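**Drorham Residents' Lounge — furniture meeting**

September 10, 2020, ground floor lounge

Present: Yupin Siriwan (chair), Endang Yusof, Izzati Nasution, Gilang Ong (notes)
Apologies: Puspita Khoo

**1. Notes of the July meeting**

Agreed as written, with one change. The bookcase went to the second floor landing, not the first.

**2. Round table**

Endang has had two quotes for sanding and re-oiling the round table. Yeoh would collect it and keep it for 10 days. Gremer would do the work in the lounge, but the room would have to stay shut while the oil dries. Izzati did not think the top needed sanding at all and would sooner give it a good clean and leave it alone. Gilang said the edge on the window side feels rough to the hand. Yupin asked for the colour to stay as it is — people like the orange tone and a darker oil would show every mark.

Agreed: go with Yeoh, clear oil only. Endang to book.

**3. Metal brackets**

Izzati raised the small brackets again. They keep being put down on the table and forgotten, and she is worried about scratches once the top has been done. Gilang thinks they belong to the old Skudon shelving but has not checked them against the holes in the uprights. Puspita had sent a message asking that none be thrown away until she has looked in the store cupboard.

Agreed: loose brackets to go in the tin on the windowsill. Gilang to try one on the shelving before the next meeting.

**4. Floor**

The glare off the floor in the afternoon was mentioned by several people. A rug was suggested. Endang was against it, as chairs catch on rugs. Blinds were priced last year at over 1,000 and there is no money for that now. Left open.

**5. Any other business**

Felt pads for the chair legs: Yupin has a spare packet and will bring it down.

Izzati asked for a cloth to be kept in the lounge for spills. Agreed.

Next meeting to be fixed once the table has a collection date.
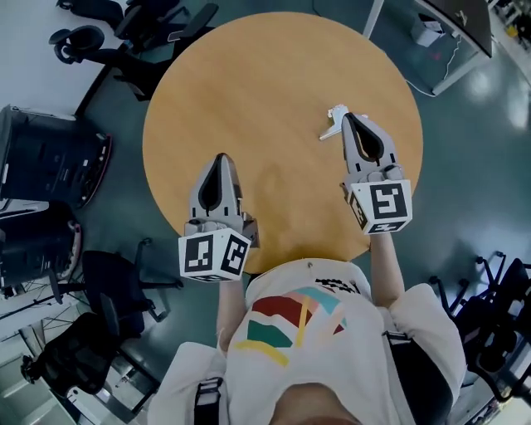
Item 3: round table top with metal piece.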